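Trutengate Pauses Its Tea Table Trials After a Gripper Fault, and Tells You What We Found

Tue 25 July

Hi all, Fidelina Rivadeneyra here, from the arm team at Trutengate. I've asked to write this one myself, as I was the person at the desk when Elby did the thing it isn't supposed to do.

Elby is our tabletop arm, and for a few months now it has been learning to set out a pretend tea: toy donuts, macarons, a cake stand, the lot. Last week, partway through a session, the gripper kept closing after it had been told to stop. It squeezed a toy donut until it popped loose and shot off the table, past my elbow. I wasn't hurt (startled, yes!), but a finger in that gap would have been a different story, so we shut the station down and we've paused the other tea table stations too.

We've been through the logs for all 2,181 grasps since April. The same late stop shows up in 3 of them. The other two were so short that we missed them, and I'm not happy about that.

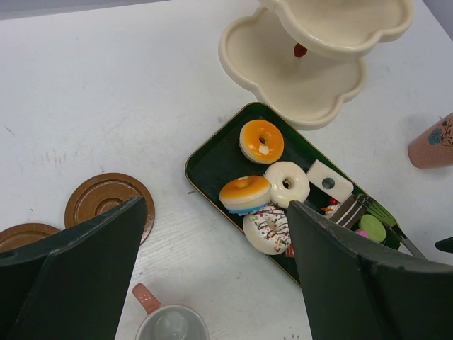 What went wrong

The fingers get their stop message from a small control board made by our supplier, Brivura. When the board is busy saving force readings, the stop message can end up waiting in line behind them. Normally the wait is too short to matter. In the worst case we measured, it was 300 milliseconds, and that is plenty of time for a motor to keep pulling.

I want to be fair to Brivura: the setting that lets the messages pile up was ours. We turned it on in April to get more detailed force data, and we didn't rerun the stop test afterward. We should have.

A crowded tray like ours makes for tight reaches, with the fingers coming down right beside the next piece.

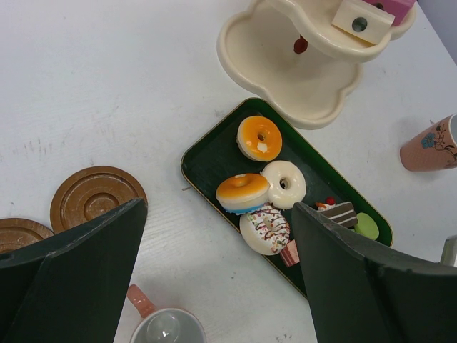 Elby's fingers at the pastry tray, with the two-tier stand behind.

What we're doing now

Stop messages now go down their own wire, so they can't get stuck behind anything. Fiifi Dankwa, who runs safety testing for us, is putting the new setup through roughly 2,000 stops before anyone sits near it again. Any settings change, however dull, will also mean a fresh stop test.

If you have one of our Bonsu grippers on loan, please leave it powered off until you get the update from us. It has the same board in it. Reply to your usual Trutengate contact and we'll walk you through the wiring kit, and yes, the kit is free.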